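Do we need a cloth for everything?
10/26/21

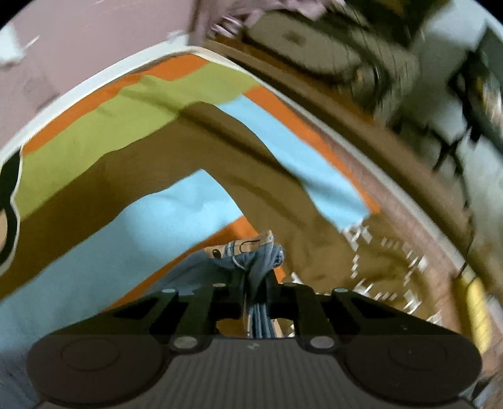
No. 2

I grew up wiping benches with whatever old shirt had been torn up that month, so I'm a hard sell on cleaning cloths. The shop in Buckley now has a whole wall of them. One for glass, one for stainless steel, one for "everyday" (what are the others for?). The Stovow pack claims each cloth will last 300 washes. Who washed it 300 times? At what temperature? The label doesn't say, and I wrote to ask and got a voucher back.

I bought two anyway, a blue one and a grey one, and I've been using them beside a bit of flannelette sheet. On the stovetop I can't pick a winner. On windows the sheet leaves fluff, I'll give them that. The colour coding I've already forgotten.

My neighbour in Lolaston swears by hers and says I'm rinsing them wrong. Maybe so. I've never had to be taught how to rinse a rag before.

Next time, the Stadness mop, if it goes on special. I'm not paying full price to be annoyed.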